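Arm drifts after restart, sim cell
Started by ijarman, 20 Jul 2025

ijarman
Franka cell in the sim. Every restart the gripper ends up 8 mm off over the table. Real one next door is fine. Pedestal offset? Checked it twice, looks ok to me.

skukow_b
Which base frame are you loading. If its the old Pirko file the pedestal height is wrong, was for us anyway.

ijarman
Pirko yes. Height matches the drawing tho.

Bouchra Ait Ali
Don't touch the height. Re-home first, then reload the tool file. Had the same thing in July, was the gripper offset not the base.

skukow_b
Disagree. Re-homing just hides it. Ran ours 103 cycles after a re-home and it crept back.

Bouchra Ait Ali
Because you never reloaded the tool file! Both or it's pointless. Takes 4 minutes.

zamer45
can we see the pose you're starting from

ijarman
Start pose, gripper over the far part of the table, black pad in the middle is the target: 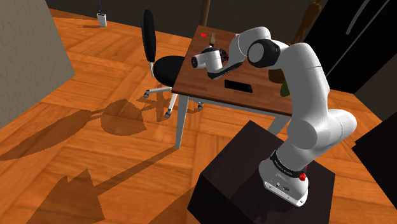
RE: start pose

skukow_b
Still say base. Shift the table 45 mm in the file, restart, see if the error moves with it.

Bouchra Ait Ali
Tool file first. Please. One change at a time.

ijarman
Ok doing tool file tonight, then the table thing. Will post teh numbers.

Related threads
Benavides pedestal mounts, bolt pattern
Gripper cable snagging on the elbow
Tool file keeps reverting after update
Zamer controller, slow homing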